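Workshop notebook, Usstead, 2019-12-05
Oil finish trial, second batch of boards

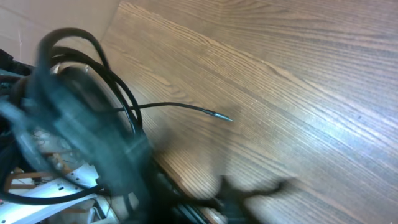

How long should a coat of Bastex be left before the next one goes on? Overnight in the heated room, and a full day in the back store, where it stays tacky well into the morning.

Put the third coat on boards 1 to 4 before lunch. Used 84 ml across the lot, less than the second coat took. Wiped off after 15 minutes with cotton rag. Board 3 still drinks it in at one end, so that end got a bit extra and will be looked at again tomorrow.

The tin says 70 ml per square metre for bare wood. We were well over that on the first coat in July and I put it down to sanding only to 120. This batch was taken to 180 and the figure is much closer.

Tried the Bratano wax on an offcut over two coats of oil. Buffed up fine by hand, but a cup of hot tea left a ring after nearly 56 minutes. Same cup on three coats of oil with no wax left a faint mark that went with a damp cloth. Will repeat with the lid off, as the first cup cooled faster.

Rivera order: they want a low sheen and no smell by delivery. No wax on theirs for now. Leave the boards on edge with spacers between, not stacked flat like last time.

Rags went in the water bucket, lid on. Please don't put them in the ordinary bin, even when they feel dry.

To do: more 180 discs, new lid for the small tin, weigh board 3 before the fourth coat.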